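Week 4 handout: Reading claims about streets and public space

These notes go with Tuesday's lecture and replace the ones from last year, which leaned too hard on two studies I no longer trust. Bring them to the tutorial with your own marks on them.

1. Where the trouble starts

Most of what gets said about city squares is said by people who want to build one, or who have just built one. Keep that in mind when you meet a line like "a well-designed plaza brings a neighbourhood to life." Ask what would count as life. Foot traffic? Shop takings? People sitting down? The three can move in opposite directions, and a report that slides between them on the same page should lose your confidence quickly.

The Natgate report in your reader is a fair sample. It says a resurfaced square "drew people back to the centre." The evidence is one survey, done over a single weekend in March, after the work was finished. There was no survey beforehand. Back from where, then, and compared with what? The authors may be right. They haven't given us any way of knowing.

Paving gets far too much credit in this sort of writing. Large stone units look solid and photograph well, and a plan drawing with a nice pattern on it will get through a council meeting. Whether the pattern changes anyone's behaviour is a separate matter, and I have yet to read a study that pulls it apart from new seating, new lighting and a new bus stop all arriving in the same year.
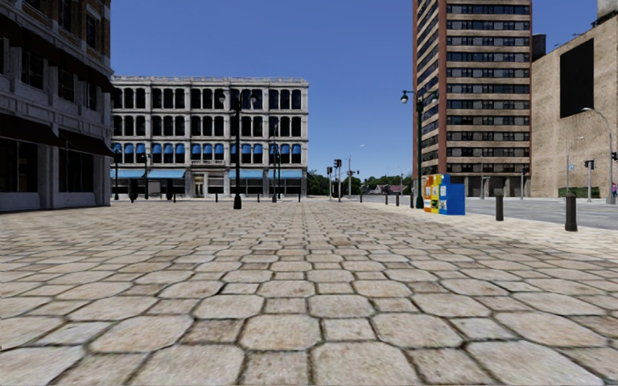 2. Counting people, and what the count leaves out

A pedestrian count is a number with a time and a place attached. Take away either and it's worthless. The Zerkeo count you'll see in the reader gives 3,000 people a day crossing its square. Look at the method note at the back (nobody puts it at the front). The count ran for eight hours, the counter stood at one corner, and anyone who crossed twice was counted twice. A worker going out for lunch and coming back is two people by this method.

Helmi Väisänen raised a good point in last year's tutorial: crossing a square and using it are different things. If a square lies between a train station and an office tower, it will have a high count whatever it's made of. You could surface it with gravel.

The opposite mistake is just as common. A critic visits at an odd hour, sees no one, and writes the place off as a failure. One visit is one visit. Empty paving in a photograph tells you about the moment it was taken, and even a run of such moments tells you mostly about the photographer's timetable. Be as hard on the critics as you are on the boosters.

The same goes for the building edge. You'll read that stone fronts are "dead" and glass fronts are "active." Corner buildings with stone on the lower floors and brick higher up turn up in city centres all over, and plenty of them have busy shops at street level. The material doesn't settle it. Doors matter more, I think, but I hold that view loosely and the data behind it is thin.

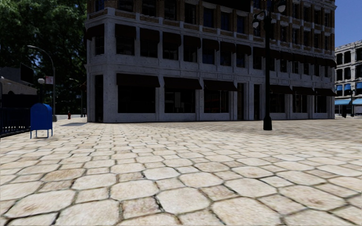

3. The human scale argument

This one is harder, as everyone likes it, me included. The claim is that people are happier beside buildings with texture and small parts they can take in while walking. It sounds right. It may be right. The trouble is that "human scale" is usually defined after the writer has decided which streets are pleasant.

Dhillon's chapter tries to fix this by setting a distance, 25 metres, inside which a walker is supposed to notice detail. I can't find where the figure comes from. The chapter cites an earlier paper, the earlier paper cites a talk, and the talk was never published. Follow your citations to the bottom. It's dull work and you'll be surprised how often the bottom isn't there.

Udoden does better. That study asked 200 walkers what they remembered of a street they had just left. Very few named a building material. They named smells, noise, an awkward kerb, somebody's dog. It's a small study in one city and I wouldn't hang a policy on it, but at least it asked a question that could have come out the other way.

A walker beside a big stone pier may be looking at the pier, at the footpath, or at nothing much.

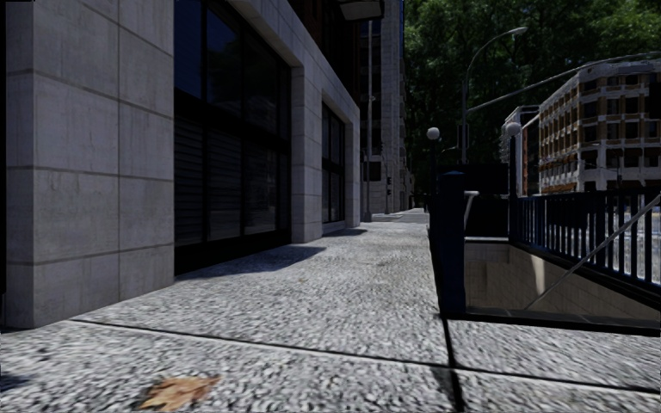 Salvador Lobo objected to all this when I gave an earlier version of the lecture. His complaint was that if we wait for clean evidence we'll never build a decent footpath, and that people have been making good streets for a long time without a control group. He also thought I was letting bad streets off the hook, given that no one ever demands a study before widening a road.

The second half of that is a fair hit. The standard of proof is uneven, and road schemes often get a softer ride. I'd still answer the first half by saying that you're free to build on judgement, as long as you call it judgement in the report.

4. For the tutorial

Read the Natgate summary and the first half of Dhillon. Skip the foreword.

Pick one claim from either and write half a page on what you would need to see before believing it. Say what would change your mind. If your answer is "nothing," pick another claim.

Look up one citation in full and bring a copy. If you can't find the source, bring a note of where you looked.

Late work goes in the box outside the programme office, with your student number on the first page.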